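The Wide One

By Rohani Majimbun
Tuesday, December 9, 2025
Last updated 4:12 pm
66 shares | 2 comments

Ridwan had the narrow gripper loaded before Sulastri got her coat off.

"Kovach first," he said. "Then the Nomard. Same room, same seed, same everything."

"Says who?"

"Birger."

Birger Eklund, who was in Moncton with a bad phone and a good opinion of himself. Who wanted a number by five. One gripper, one number, one email. She sat. Chair still broken. Coffee from yesterday in the mug, she drank it anyway.

The sim came up slow. Flagstone floor, because Arnaldo liked flagstone. Arnaldo Serrano had built every room they owned and not one of them looked like a place a person would live. Basketball on the floor. A cable. He'd quit in February and left them 394 rooms and no notes.

Run. The Kovach went in, closed, missed. Went in, closed, held. Ridwan typed with two fingers, breathing through his mouth.

"Wrist camera's too low," she said.

"It's where the bracket is."

"The bracket's imaginary, Ridwan."

"It's where the bracket is going to be."

Fine. Leave it. She ate a cracker out of the drawer. Outside a plow went by and the window hummed. Run, miss. Run, hold. The Kovach was a pretty thing, slim, and it got in anywhere, and it couldn't hold on to a grudge. Things slid out of it sideways. She'd known a few men like that and her brother.

Eleven o'clock, phone. Birger.

"Which one?"

"We've done half of one."

"I need to tell Sovex something."

"Tell them we've done half of one."

He hung up or the line did.

Lunch didn't happen. Ridwan swapped the model over and the Nomard loaded in, black and wide, too much body and two stubby fingers on the front. He made a face.

"Looks like a toaster."

"Run it."

It clipped a wall. Clipped another wall. Then it got hold of a wooden block and did not let go, not on the lift, not on the shake, not when Ridwan cranked the shake up out of spite. She leaned in. He did it again, new seed. Held.

"Huh," he said.

"Don't say huh. Write it down."

He wrote it down. She watched the arm swing over to the next one and thought about Arnaldo, who'd argued for the wide one all last winter, banging the table, gravy on his sleeve, and Birger saying clearance, clearance, clearance. Arnaldo had walked out over it. Well, over that and the parking. She had voted with Birger. She'd had rent.

Half past three. Dark already, nearly. Run 1243 was in one of Arnaldo's worst, floor mostly brown stone and white grout, colours fighting everywhere, a big panel tipped over at an angle nobody sane would pick. Ridwan wanted to skip it. Cluttered, he said. Wont' tell us anything.

"He made it on purpose," she said.

"Made what?"

"The tight one. He made it so his own gripper would have a hard time. Look where he put the block."

Ridwan looked. Then he took his hands off the keybord and let her have the mouse.

Phone again. Birger. She turned it face down and it walked itself across the desk, buzzing.

"Slow," Ridwan said. "Go slow."

"I am going slow."

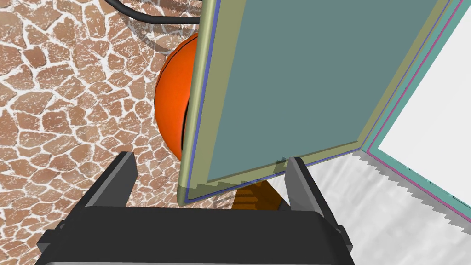 She had Arnaldo's number somewhere, the old one, on the back of a Sutanto parts invoice. She'd call him after, whichever way it went.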